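Ticket: Blocks in gray parts bin listed short, bin flagged for recount
Product: Ondach Bin Inventory
Site: Lolton, training floor
Status: Resolved
Opened: September 2020

Reported problem

Ondach shows the gray metal bin as "Short — red" after every stock check. The green line reads correctly. The bin was filled from the standard Skullimex block set and has not been restocked since. Recounting by hand clears the flag, but it comes back at the next check.

The same flag was raised on this bin in February and closed without a fix. That ticket has no notes beyond "recounted, OK."

Environment

Bin: rectangular, gray metal, open top
Contents: bar-shaped blocks, red and dark green
Block set: Skullimex, mixed color
Bin record: created from the Benavides import sheet
Check method: manual count entered on the terminal

Steps already tried by the site

Recounted the bin and saved. Flag cleared, then returned.
Deleted the bin record and created it again under the same name. No change.
Swapped the bin label for a new one. No change.
Checked the floor and the shelf below the bench for stray blocks. None found.

First reply from support

Please confirm what is physically in the bin, by color, before we change anything on the record. Do not use the number from the terminal. Please also export the bin record and attach it as text. The summary screen hides the minimum level, and that is the field we need to see.

Site response

Contents are three red and four dark green. The reds are in the middle and lower parts of the bin floor. Two of them lie nearly end to end, which is worth knowing if you count from a distance, as they can pass for a single long piece. The floor of the bin is worn but the colors stand out well enough against it.

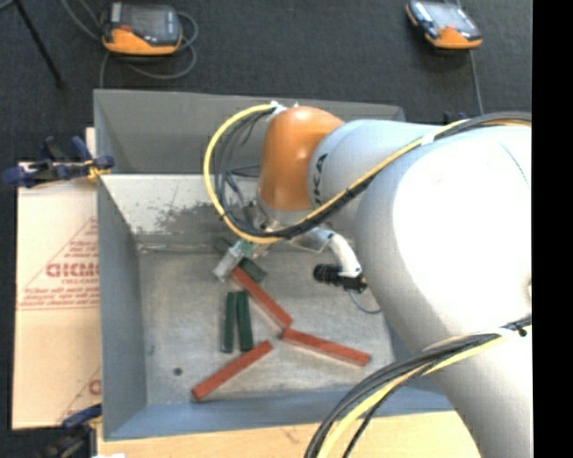
Record export

Bin type: metal, open
Line 1: block, bar, red
Line 1 on hand: 2
Line 1 minimum: 3
Line 1 last edited by: import
Line 2: block, bar, green dark
Line 2 on hand: 4
Line 2 minimum: 4
Line 2 last edited by: import
Fill target, percent: 100
Carry forward: on

Analysis

The physical count and the record disagree on line 1 only. The bin holds three red blocks and the record says 2. The minimum is 3, so the flag is correct for the data it was given. The fault is in the stored number.

Two causes were considered.

First, a miscount at the terminal. Two reds lying close to end to end would explain a single wrong entry. It would not explain the flag coming back after a correct recount was saved, and the export shows no manual edit on the line at all.

Second, the carry forward setting. With this on, Ondach reloads the on-hand number from the last import at the start of each check and discards anything typed in between. The Benavides sheet has 2 in the red row. Each recount was accepted, cleared the flag, and was then replaced by the sheet value when the next check began.

The second cause fits every symptom, including why deleting the record did nothing. A new record under the same name picks up the same import row. The label is not read by this process and can be ruled out.

The fill target of 100 is a display setting and has no effect on the flag. It can stay as it is.

Fix

1. Open the bin record and turn carry forward off. Save before doing anything else. If the count is changed first, the old value will load over it.

2. Correct the red row in the Benavides sheet from 2 to 3. Leave the green row alone.

3. Run the import once by hand. Wait for "Import complete" — the progress bar reaches 100 before the write is finished, and closing the window at that point leaves the old row in place.

4. Enter a fresh count for both lines and save.

5. Start a new check and confirm that both lines read "OK."

Site confirmation

All steps done in order. Red reads 3, green reads 4, no flag. Ran a second check after a terminal restart with the same result. The sheet on the shared drive has been replaced with the corrected one, and the old copy was renamed so it does not get picked up again.

One question: the other bins were created from the same sheet. Do they need the same change?

Final reply from support

Carry forward is on by default for any record created by import, so the setting will be the same on all of them. It causes no trouble where the sheet value is right. Turn it off on any bin that is counted by hand. Bins that are only ever updated by import can keep it on.

For hand counts, separate any blocks that touch or lie in line before entering the number. This was not the cause here, but it removes one thing to check if the flag returns.

The February ticket has been linked to this one. Closing as resolved, configuration.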